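Sun 17 June

Cheese theft trial halted after clerk is taken ill at Closodgate

I've sat through a fair few mornings at Closodgate magistrates' court, and I can't remember one that stopped as suddenly as this. We were barely into the case of the missing cheese when the clerk, Heather Semple, went very pale, said "I'm so sorry, sir" to the bench and slid off her chair.

An usher got to her first, and then a solicitor who'd only come in about a parking matter (she used to be a nurse, thank goodness). The paramedics arrived quickly and Ms Semple was talking by the time they wheeled her out. The court office told me later that she's at home and resting, and would like her reading glasses back if anyone picked them up.

The man in the dock was Gwilym Landeg, 38, a delivery driver. He denies taking cheese and cured ham worth £1,700 from the cold store at Nitora, the wholesaler on the ring road, over three nights in January. His solicitor, Dario Pace, had just started asking the night manager, Aldo Bellini, why the stock sheets showed a loss of £757 one week and £700 the next when the lock hadn't been touched. Mr Bellini said he'd have to look at the sheets again, and that was as far as we got.

With no other clerk free before lunch, the case was put off to a date to be fixed. Mr Landeg has bail on the same terms, so he still can't go near the ring road site, and Mr Pace grumbled to me on the steps that his client has now had two wasted trips on the bus. The first hearing fell through when the papers went to the wrong court!

I'll be back when it's listed again.
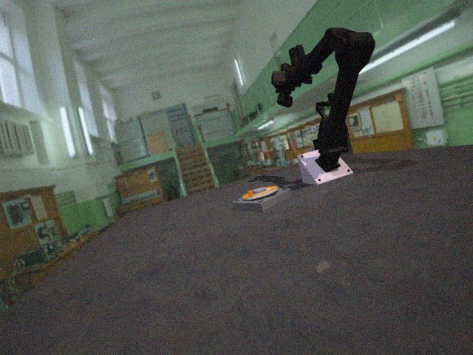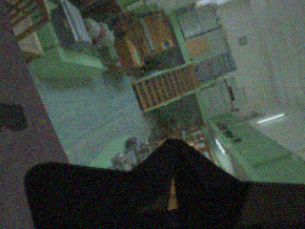

Reading time: 2 minutes

Comments

Zihan Shao: Get well soon Heather, she was so kind to me when I did jury service.

ringroad_ray: £1,700 of cheese?? What sort of cheese?

Recent items
Disine Street landlord fined over blocked fire door
Navaratnam licence hearing moved to the town hall

We use cookies to remember your settings. Accept / Manage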